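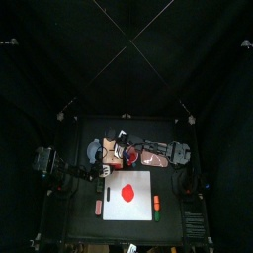
According to Griet Jansen, the practice of holding a wake for a companion animal is older than the trade that now serves it, and most families who ask for one have never heard it given a name. Her remark opens many of the short guides on the subject and is often quoted by providers of home-based pet aftercare.

A **pet wake** is a gathering held in the presence of a deceased companion animal, usually in the home, before burial or cremation. It differs from a pet memorial service, which takes place afterward and may be held weeks or months later with or without the ashes. The word *vigil* is used in the same sense in some regions, mainly where a religious term is preferred.

## Background

Household burial was for a long time the usual way of parting with a dog or cat, and the hours between death and burial were spent informally. As cremation became more common, the animal was more often taken away directly from the veterinary clinic, and the waiting period at home grew shorter or disappeared. Interest in wakes returned with the spread of in-home euthanasia, after which the family remains with the animal in familiar surroundings.

The firm Prostutham was among the first in its region to list the wake as a separate service, with its own price and its own attendant. Skidari, a cooperative of mobile veterinarians, followed with a printed leaflet for clients. Neither organization claims to have originated the custom.

## Form

A wake generally lasts between one hour and one evening. The animal is laid on a blanket or in its own bed, with the legs gently folded before stiffness sets in. The eyes may remain open, and attendants are advised to tell children this in advance.

There is no fixed order. Common elements include:

- a period of quiet in which each person may sit with the animal
- the reading of a letter, poem or prayer
- the clipping of a lock of fur, or the taking of a paw print in clay or ink
- the placing of a toy, collar or written note beside the body

Other animals in the household are often allowed to approach. Opinion is divided on the value of this. Some attendants report that a surviving dog searches less in the days that follow, while Abhishek Dubey has argued in a survey of the literature that the evidence rests almost entirely on owners' accounts and that no firm advice can be drawn from it.

## Care of the body

Cooling is the main practical concern. A small animal may be kept at home for several hours in a cool room, and longer if wrapped cold packs are placed under the belly and changed as they warm. Large dogs hold heat for longer and are usually collected the same day. Absorbent pads are laid beneath the hindquarters, as fluids may be released when the body is moved.

Animals that have died of an infectious disease, or that were given barbiturates, call for added care. The drugs used in euthanasia stay in the tissues and can poison wildlife or other pets, so the body should never be left unattended outdoors. Local rules on transport and on home burial vary and are normally explained by the clinic.

## Attendants and training

Most attendants come from veterinary nursing, hospice work or funeral service. The Hirvonen course, taught each June, covers handling, grief in children, and the limits of the attendant's role, which does not include counseling. It had 187 graduates at the time of its last report, of whom 47 worked full time. Savita Ahuja and Kusum Bansal wrote the handbook used on the course; its second edition runs to 172 pages and includes a chapter on birds, rabbits and reptiles.

## Reception

Supporters hold that a wake gives relatives time to accept a death that may have come suddenly, and that it allows those who were absent to say goodbye. Critics have pointed to cost and to the pressure a family may feel when the service is offered at the moment of loss. Ashok Kanaujia has recommended that providers describe the option well beforehand, at the first discussion of end-of-life care, and that they state plainly that a family may hold a wake without any paid help.

The Kesimik guidelines adopt the same position. They also ask that wakes not be offered as part of a bundle with urns or other goods – a point on which several providers remain in disagreement.

## See also

- Pet cemetery
- Animal hospice
- Communal and private cremation
- Pet loss support group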